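Trabajo de la asignatura de Organización de Pequeños Espacios, curso de segundo. Entrega final, octubre.

## Préstamo de libros entre vecinos: el caso de Skimemar

El trabajo estudia si un edificio de viviendas puede mantener una biblioteca compartida sin personal fijo. Elegimos el bloque Skimemar porque ya tenía un local en la planta baja y un fondo de 450 libros donados.

### Presupuesto

Pedimos una ayuda a Fundside y recibimos 2.000 euros. La mayor parte se fue en mobiliario y en pintar las paredes. Las etiquetas y las fichas se hicieron en la copistería Rahman, que nos aplicó la tarifa de estudiantes.

### Clasificación

Al principio ordenamos por autor. Los usuarios devolvían los libros en cualquier sitio y el orden se perdía en pocos días. Pasamos a 10 secciones por tema, cada una con un color en el lomo.

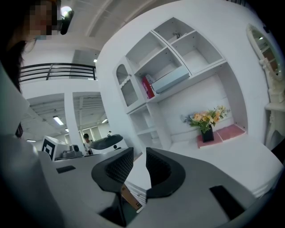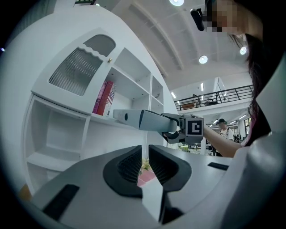

En la segunda imagen, dos libros junto a la puerta de cristal. 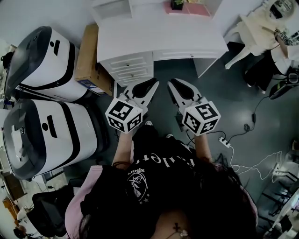 El registro de préstamos se lleva con Loko, una hoja de cálculo adaptada por el grupo. Cada vecino puede tener 2 libros a la vez durante un mes. Los avisos de devolución se envían por correo a las 18:00, hora en que hay más respuestas.

### Problemas encontrados

- Las novelas salen mucho más que los manuales, que apenas se mueven.
- Algunas donaciones llegaron con humedad y hubo que descartarlas.
- El horario de tarde deja fuera a quienes trabajan por turnos.

### Pendiente

Falta revisar la sección infantil y decidir qué se hace con las enciclopedias. También queda por cerrar con la comunidad quién guarda la llave del local en verano.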